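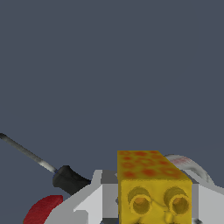
## Section 4: Setting up the Undeo washout pump

If you have come straight to this section because there is an engine waiting over the pit and the day is getting on, please do sit down for five minutes first and read to the end of it. The Undeo is a good-natured machine and will wash out boilers for years if it is set up properly, but it does like things done in a certain order, and most of the telephone calls we get at Condico are about steps 3 and 6.

This section covers the pump, the header tank and the delivery hose. The lances and nozzles have their own section, and so does the electric starter box.

Last revised 2023-03-23. The drain cock has moved to the left-hand side on newer pumps, and the steps have been changed to suit.

### Before you begin

The boiler must be completely cold, with no pressure on it and the regulator open, before anyone lays a spanner on a plug or a mudhole door. A boiler holds its heat far longer than you might think, and a cool smokebox door tells you very little about the water down in the foundation ring. Your own railway's boiler procedures come before anything in this guide, and if the two seem to disagree, follow yours and give us a ring.

You will want to have these within reach:

- the pump on its trolley, with the trolley handle
- the header tank, which holds 84 litres
- the 20 metre delivery hose and its two clamps
- the short suction hose (the ribbed one)
- the Pereyra valve, which comes in its own bag
- a bucket, some rags and a decent torch

### Placing the pump

1. Wheel the trolley to a firm, level spot beside the pit, upstream of where the dirty water will run. Floors in old sheds nearly always slope towards a drain somewhere, so pour half a bucket of clean water down and see which way it goes before you settle on a place.

2. Put both trolley brakes on and give the handle a good shove. If the trolley creeps, chock it. The pump kicks a little as it starts, and a kick on a wet floor can carry it further than you would like.

3. Stand the header tank on its frame so that the tank outlet is higher than the pump inlet. This is the one people miss! The Undeo can't lift water from below itself, and if the tank is sitting on the floor the pump will only whine at you and get warm. The frame has two heights, and the upper one suits most places.

> **Caution:** Never fill the tank first and lift it on to the frame afterwards. A full tank is far too heavy for one person and really too heavy for two, as the water slops about and pulls you with it.

### Connecting the hoses

4. Fit the suction hose between the tank and the pump. Check that the rubber washer is sitting flat in each end, then do the collars up by hand. They don't need a wrench, and the collars on the tank side are soft enough to be spoiled by one.

5. Take the Pereyra valve out of its bag and look for the arrow cast into the body. The arrow points away from the pump. Screw the valve on to the pump outlet with the arrow the right way and the lever pointing upwards, where you can see it and get at it in a hurry.

6. Connect the delivery hose to the valve and put a clamp on. Then walk the whole hose out along the shed before you do anything else with it, and take out every twist and kink as you go. A hose that is left half coiled will straighten itself when the pressure comes on, and it pays no heed to tea mugs, oil cans or ankles.

7. Fit the lance to the far end, put the second clamp on and lay the lance down in the pit with its nozzle pointing away from the walkway.

> **Note:** The engine shed at Broltton hangs its hose from hooks along the wall between jobs, and we have been recommending the same ever since we saw it. The hose dries out nicely and you can spot a worn patch at a glance.

### Priming and first run

8. Fill the tank with clean water through the strainer. Treated water can go in as well, though have a word with whoever looks after your water treatment beforehand.

9. Open the tank outlet, then open the little bleed screw on top of the pump by one full turn. It will spit and cough for a bit. Once you have a steady dribble with no bubbles in it, close the screw again, just nipped up.

10. Shut the Pereyra valve and start the pump. Let it settle to an even hum, and look at each joint in turn with the torch. A weep at a collar can usually be cured by stopping the pump, taking the collar off and seating the washer again.

11. Make sure that whoever is on the lance has it in both hands and has told you they are ready. Open the valve slowly, over a slow count of 3, and the hose will come up firm without jumping.

12. Keep an eye on the tank, as it goes down faster than you would expect. If your hydrant can't keep up, close the valve and let the level recover. The pump must not be run dry, even for a moment.

The pump can be run for up to 40 minutes at a stretch, and should then be given a rest with the motor off until the casing feels no more than hand-warm.

### Putting it away

13. Stop the pump, then open the valve and let the pressure out through the lance before you touch a clamp.

14. Open the drain cock and tip the trolley gently towards it to get the last of the water out of the casing. From October onwards please do this every single time, even if you are only stopping for the night – a cupful of water left in the casing can crack it in a hard frost, and casings are not cheap.

15. Rinse the strainer, wipe the threads on the valve and put it back in its bag with the lever closed. Leave the bleed screw slack until the pump is next wanted.

Lances and nozzles follow in Section 5.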